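Drivers Wanted for Paid Road Trial of the Rikham Driver Assistance Kit

Posted 19 May 2021

Hesness is looking for licensed drivers to take part in a paid trial of the Rikham, an add-on driver assistance kit for passenger cars. The kit watches the road ahead and the driver's own steering and braking, and gives a spoken or chimed warning when it thinks something needs attention. A later version will be able to hold a lane and keep a following distance by itself. The version in this trial only warns. You do all the driving.

We have 33 places to fill. You don't need any background in cars or software. Most of our earlier participants were people who drive to work, pick up kids and do errands, and those are the trips we want more of.

What you would do

You come to our garage on Bulora Street for a fitting and a short briefing. After that you drive the test car on set routes through residential streets, main roads and one stretch of open road. Each session lasts 2 hours, including a break. One of our staff rides in the back seat and takes notes. Please don't expect much conversation from them, as they are asked to stay quiet unless there is a safety matter.

The residential routes are the ones we care about most. Highway driving is fairly well covered by now, but the kit still gives too many warnings on quiet streets, where the lane lines are worn or missing and parked cars, driveways and crosswalks come up close together.
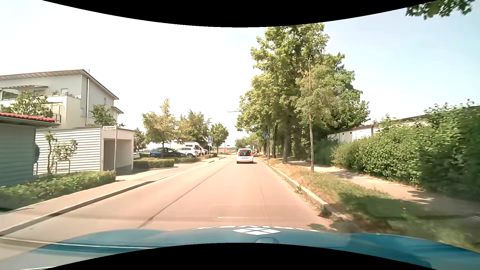

We need to know which warnings were useful, which came too late and which you would have turned off if you could. After each route you fill out a form with the time of every warning you remember and a score for how much it bothered you. The form takes longer than people expect the first time. It gets quicker.

Some sessions are run with the sound off as a comparison. You will not be told ahead of time which sessions those are.

Who can apply

You should be 21 or older, with a full license held for at least three years and no suspensions in that time. You need to be comfortable driving a small car that isn't your own. Glasses and contacts are fine. If you use hearing aids, tell us when you apply – we would like to have more drivers who do, and the warning volume can be set for you.

We can't take anyone who works for a company that makes or sells driver assistance products.

Pay and practical details

Pay is $145 per completed session, sent by bank transfer at the end of the month. If we cancel on the day, you get $60. Fuel and insurance for the test car are covered by us. Travel to the garage is not, but there is free parking behind the building.

Video is recorded of the road and of the driver's face and hands during every session. Audio is recorded too. You will be asked to sign a consent form, and you can have your recordings deleted later by writing to us. Pay for sessions already driven is not affected.

How to apply

Write to Catalina Echeverría, trial coordinator, at the Hesness office. Give your age, how long you have held your license, the kind of car you usually drive and the times of day you are free. Mornings are the hardest to fill. Do not send a copy of your license yet – we will check it in person at the fitting.

If you drove in the earlier Núñez trial you may apply again, but please mention it in your message.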